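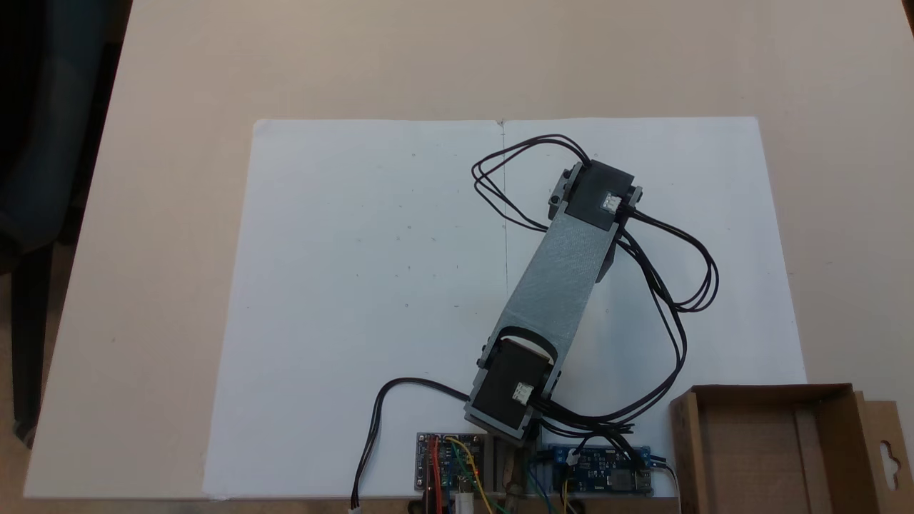 Two-link arm on the bench, long grey link between two servos.

Session 4: Raising a pet that lives in a keyring

Set text: the Naltusthorpe handheld, first edition, and the cartoon that followed it. Borghild Nygård's chapter is on the shelf. Please put it back this time.

Characters to know

Pramer — adult, male. Round, pale green, permanently put out. You get him by feeding well and ignoring everything else, so most players got him. Background figure in the cartoon until episode 11, when he is given a line. It is "No."

Onuoha — adult, female. Wears a scarf in the cartoon but has none on the handheld, where a scarf would have used up most of her pixels.

Nemov — secret character. Needs 30 days without a single missed meal. Femke Stevens surveyed 83 players and found two who had managed it, one of whom had changed the batteries under suspicious circumstances.

Points for discussion

Does a character who starts on screen and is later made raisable count as the same character?

Is neglect a way of playing?

Reading for October: Nygård, first half. Response of 500 words, not written by Pramer.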